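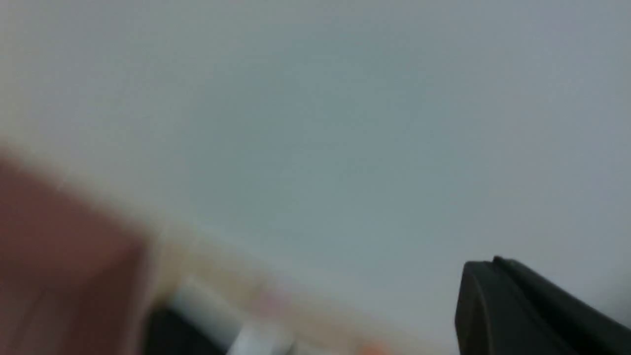
I have been making soup for lunch on workdays for most of a year, and a few people have asked how I keep it going without getting sick of it. So this is a long post about soup, stock, freezer space and a little about money.

It started last August when the sandwich place near my office raised its prices again. I was spending more there than I wanted to admit, and I was hungry by three anyway. I had a big pot I'd bought years before and used twice. I decided to cook one pot every week and take it to work.

The first few pots were not good. I was following the idea that soup is a place to put leftovers, and what I got was hot leftovers in water. One had roast potatoes, half a can of corn and some ham that had been in the fridge too long. I ate it for 4 days and it was a chore.

What changed it was stock. My neighbor Éabha Ó Conaill keeps a bag in her freezer for onion ends, carrot peels, celery leaves and chicken bones, and when it's full she boils it. I copied her. I leave out anything from the cabbage family, which makes the whole kitchen smell, and I don't put in much garlic. Three hours on low with the lid tipped, then through a strainer. If there are no bones in the bag, 50 minutes is plenty.

I don't salt the stock. I used to, and then the soup would cook down and be too salty, and there isn't a fix for that whatever people say about potatoes.

The weekly pot

I make it in the evening after dinner is cleared. The order hardly ever changes. Onions first, in more oil than seems right, on medium, until they are soft and starting to color. That takes twenty minutes. Recipes say five and I don't know whose stove they are using. Then carrots and celery, then whatever spice, then beans or lentils or barley, then stock. Greens go in at the end, and so does anything sour.

The sour part took me a long time to learn. If a pot tastes flat and more salt isn't helping, it usually wants lemon or a spoonful of vinegar. I keep a bottle of cheap red wine vinegar by the stove and I go through it faster than I'd have guessed.

The ones I make over and over:

Red lentil with cumin and lemon. Cheapest and fastest. Gets very thick overnight, so take some extra water to work.

White bean and kale with a piece of Parmesan rind. Fish the rind out before you pack it. I forgot once and it glued itself to the container.

Chicken and rice, with the rice cooked separately and kept in its own container. If you store it in the soup it drinks everything and you end up with porridge.

Hot and sour with mushrooms and egg. This one doesn't freeze. I make a small pot and we eat it at home that night.

Beef and barley, only in cold weather, only when chuck is marked down.

Eating it at home is a little different from eating it at my desk. At my desk it's a metal spoon out of the drawer and a paper towel. At home we put things out, especially if it's the hot and sour or a noodle soup and somebody is coming over. I like the deep ceramic spoons for broth. They hold a decent mouthful and they don't get hot enough to burn your lip. 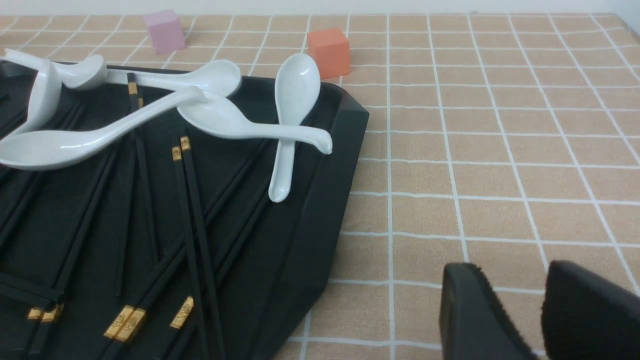 Freezing and carrying it

I freeze flat. Ladle the cooled soup into freezer bags, squeeze out the air, lay them on a baking sheet until they're solid, then stand them up like files. Before this I was using round tubs, and they wasted so much room that I could only keep a few. Write on the bag before you fill it. A marker won't write on a wet bag, and every brown soup looks the same once it's frozen.

I portion by weight now. 600 grams is a full lunch for me with bread. My coworker Rajkumari Grewal says that's enormous, and she takes half that with crackers and is fine, so do what suits you.

For carrying I've had two containers. The first was a Mometti jar with a screw lid, and it leaked into my bag in the second month. I probably had the gasket in wrong, but I was mad enough to stop using it. Since then I've had a Stoment, which is heavier and ugly and hasn't leaked. I fill it with boiling water while I'm having breakfast, dump that out, and put the soup in as hot as I can get it. By noon it's warm enough that I don't need to stand in line for the microwave.

Bread is its own subject. I buy a loaf, slice all of it the day I get it, and freeze the slices. Two come out in the morning and they're thawed by lunch.

What it costs

I wrote down what I spent for the first year of this, or close enough to a year. Against what I used to pay at the sandwich place, I kept $1,120. I didn't count gas for the stove or the freezer bags, and I did count bread. Some of what I saved went right back into a better knife, so take that into account.

The time is harder to judge. It's one evening a week, but a lot of that evening is the pot sitting there while I do something else. Chopping is the actual work. If I've had a bad day I buy frozen chopped onions and don't feel guilty about it. They let out a lot of water, so give them longer in the pan.

Things I still haven't worked out: how to keep noodles from going soft by lunchtime, whether a pressure cooker would be worth the cabinet space, and how to make a decent tomato soup in winter. I've tried canned tomatoes with a little sugar, canned tomatoes roasted in the oven, and canned tomatoes with a carrot cooked in. The carrot one was the best of them. It was still only okay.

Next pot is going to be split pea. I have the ham bone already.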